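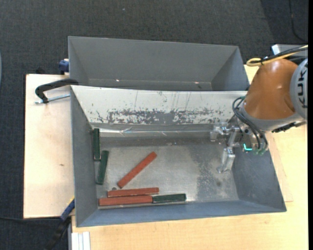
Drollau Blocks and Bins

Inventory and handling notes
Version of Dec 18, 2020
Maintained by Judit Farkas and Norbert Gulyás

Scope

This file covers the rectangular blocks and grey metal bins kept under the Drollau name. It describes how the items are stored, sorted and recorded. Drawings and purchase papers are in the Clekero folder and are not repeated here.

Contents

blocks.csv: one row per block, 595 rows
bins.csv: one row per bin
layouts.csv: one row per recorded arrangement, 2255 rows
wear.txt: free-text remarks on surface condition

Blocks

Colour is entered as green or red. The green is dark. The red leans towards orange and was listed as "orange" in the first version; Emese Virág merged the two names in February. Old labels reading OR should be treated as RD.

Bins

The bins are metal with sloped inner walls. Two stand on the table, one behind the other, and are named near and far in all files. The near bin is the more heavily used for layouts and its back wall is scuffed and scratched. Do not repaint it. Marks are recorded in wear.txt under the wall they are on.

Fields in layouts.csv

layout_id: integer, not reused
bin: near or far
green, red: number of blocks of each colour
leaning: yes if any block rests against a wall
touching: yes if any two blocks are in contact
remark: optional

A block standing upright against a wall is entered as leaning. Blocks lying end to end are entered as touching only where no gap can be seen.

Known problems

Layouts 400 to 1000 have no value for touching. Grit on the bin floor is not recorded. Andor Kovács is checking the bin names in the oldest rows, some of which read left and right.

Corrections

Send these to Aranka Csonka with the layout_id and the field name.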